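Maswood Lab Opens Remote Demonstration Sessions to Partner Colleges

The Maswood Robotics Laboratory has begun the second phase of its household tasks program, in which human operators guide a robot arm by remote control so that their movements can be recorded and used for training. Sessions started in March and are open to students and staff at the Drosdale and Bokel campuses.

The work takes place in simulation. Operators sit at a workstation, hold a motion controller, and move a simulated arm through everyday rooms, including kitchens, bathrooms, and laundry areas. Each session lasts 30 minutes and follows a short practice period. Operators are given a written task, such as moving an object from one place to another, and may restart an attempt at any time. 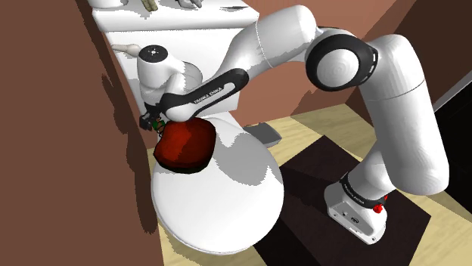 By Unathi Buthelezi
Communications Officer, Maswood Robotics Laboratory

In one of the bathroom tasks, a simulated Franka Emika arm holds a dark red object over the closed lid of a toilet. Tasks of this type require the operator to bring the gripper over the top of nearby furniture and fixtures while keeping hold of the item.

The laboratory reports that 672 demonstrations were accepted during the first phase, which covered kitchen tasks only. An attempt is accepted when the object reaches its goal and a reviewer has confirmed that the recording is complete. Attempts that do not meet this standard are stored separately and may be used in later studies of operator error.

"Two people given the same instruction will often choose very different paths for the arm," said Lewis Skinner, who leads the program. "We want the training set to include that variety, and a single group of expert operators cannot supply it."

The second phase adds 20 new tasks in 9 room layouts. It also changes how operators view the room. Participants can now switch between a fixed view and one that follows the gripper, a feature requested by many first-phase operators who found it difficult to judge height above a surface.

Prior experience with robots is not required. Participants must be at least 18 years of age and must complete a consent form before their first session. Sessions are held in the Cowie Building every Wednesday between 10 a.m. and 4 p.m., and places may be reserved through the laboratory office.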